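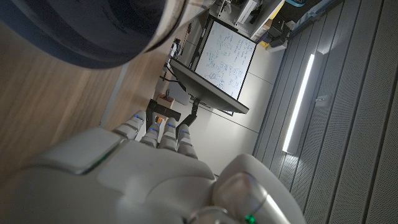 July report.

Junbridge Well Water Program
Progress report to Rellivance
Prepared by Heather Pearce

Work since the last report

Sampling on the Ots side of the township is finished. We collected from 75 private wells, all of them at the kitchen tap after a five-minute flush. The samples went to Somach for nitrate, coliform and arsenic testing. Results are back for every well except two, where the bottles arrived with damaged seals and have to be taken again.

Eight wells came back over the nitrate limit. The owners were called the same day the results came in and then sent a letter with the numbers and a list of treatment options. Most of the eight are shallow dug wells on the lower road, near the creek. Urmas Sepp is checking the drilling records to see whether depth explains it, but the older records are patchy and several have no depth written down at all.

Arsenic was below the limit in every well tested so far.

Outreach

The mailing went out to 500 households in the spring. Replies were slow at first and picked up after the notice ran with the property tax bills. A good number of people called to ask if a bad result would be reported to a lender or a buyer. It is not, and we have now put that in the first paragraph of the sign-up form.

Problems

The courier moved its pickup to 2 p.m., and coliform samples have to reach the lab within a set time. Afternoon visits are no longer practical, so all collection is now done in the morning. This has slowed us down – fewer homes per day, and people who work mornings are hard to schedule. We have asked Somach about an evening drop-off and are waiting for an answer.

Budget

Lab fees are on plan. Mileage is over, mostly from repeat trips to homes where no one was in. We would like to move the unspent printing money to cover it and will send the request form separately.

Next period

Retake the two damaged samples, retest the eight high-nitrate wells, and start sign-ups on the north side of Junbridge. Urmas will have a draft of the well depth map ready for the next report.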